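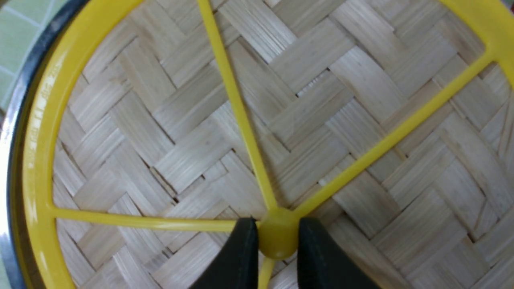 Bamboo weave, yellow plastic wheel on top

Steamer basket scorching at the rim: pot diameter or heat?

todor_o
The outer wall of my lower basket is turning brown on one side. Hob is a single 2000 W ring, basket is a Jalwood, pot is an old Teden. Water is at a rolling boil throughout. I have run it for up to 55 minutes with one top-up. The slats in the base are fine, only the wall is affected.

reijoh
Too much heat. Once the water boils, extra power just boils it off faster. The steam stays at the same temperature. Turn it down until you get a steady plume from the lid.

mlayug
Disagree that it's only the setting. If the pot is wider than the basket, the wall is close to bare metal above the water line, and that metal gets hotter than the steam does. I scorched three baskets on gas before I changed the pot. 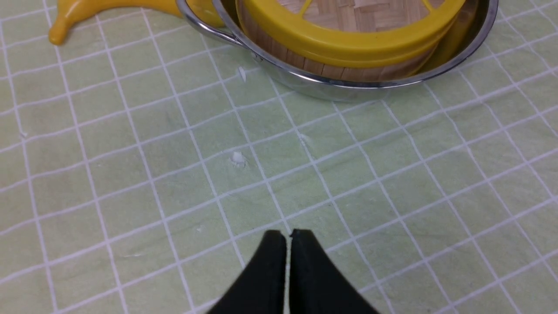
todor_o
Should a new basket be soaked before first use?

mlayug
Soak it in cold water for an hour, then steam it empty until the smell of raw bamboo fades. Dry it on its side.

reijoh
An hour is excessive. A rinse and a short empty steam does the same job. Long soaking loosens the pegs.
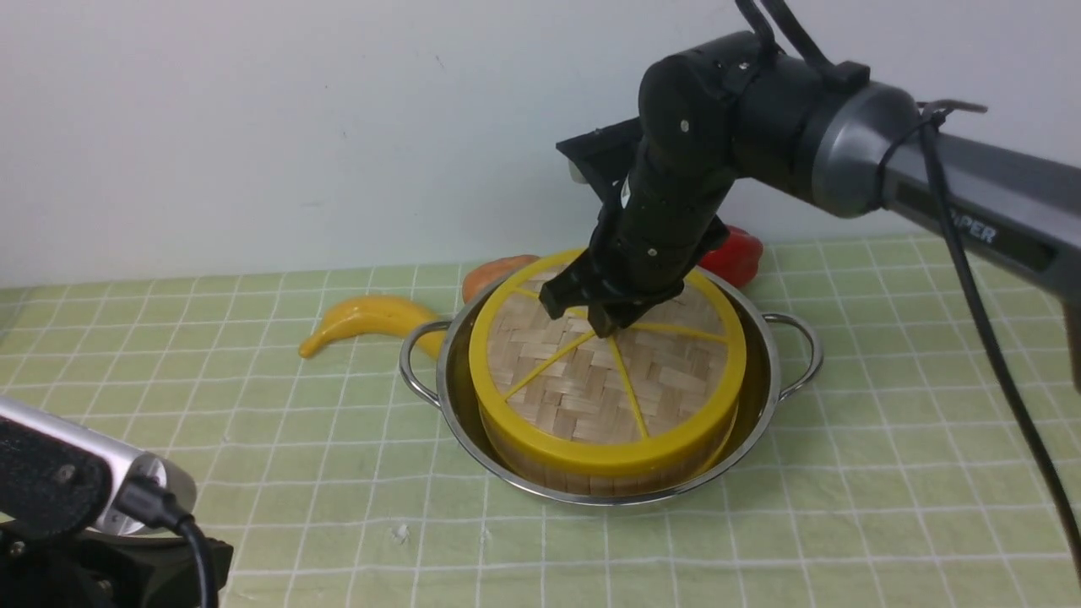 vmustonen
Scorching on one side usually means the basket is off centre or the flame is. Check the ring first, then the level of the pot. Two arrangements are common: the basket standing on an adaptor plate above the rim, or a round basket down inside a stainless steel pot, as in the photo. With the second, leave a finger's width all the way round and keep the water below the base. I'd fix the gap before touching the heat, so I'm closer to mlayug on this.

reijoh
He can turn the knob for free.

todor_o
Measured it. The gap is 3 cm on the brown side and almost nothing opposite. Will centre it, turn down to half and report back in January.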